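Workshop tips: keeping your hands happy when the machines move in

We got our first automated station at Gandach last December, and I'll admit I sulked for a while! I used to do all the sorting myself, 300 parts before lunch, and suddenly my job was teaching and watching. A few things I've picked up since then, in case your shop is going the same way.

Wipe the table before every run. A bit of grit never bothered my fingers, but a gripper will happily drag it across your nice clean surface.

Check the finger pads when you start your shift. Once the edges get fuzzy I write it down (old notebook, nothing fancy), and I keep a spare pair in my apron pocket.

Get the cables up off the floor. I know, I know, mine aren't perfect either. Hook-and-loop ties cost next to nothing, and a coil on the wall beats a tangle by your feet.

Ask for a stool! You stand still a lot more than you used to, and my knees noticed before I did. Weronika Śliwiński on the next bench swears by a folded towel under her elbows too.

Swap jobs every 70 minutes if your boss will let you. Watching is tiring in a sneaky way, and I do better work after a spell of packing or labeling. We're still arguing over who gets the early slot.
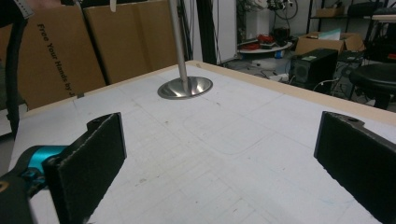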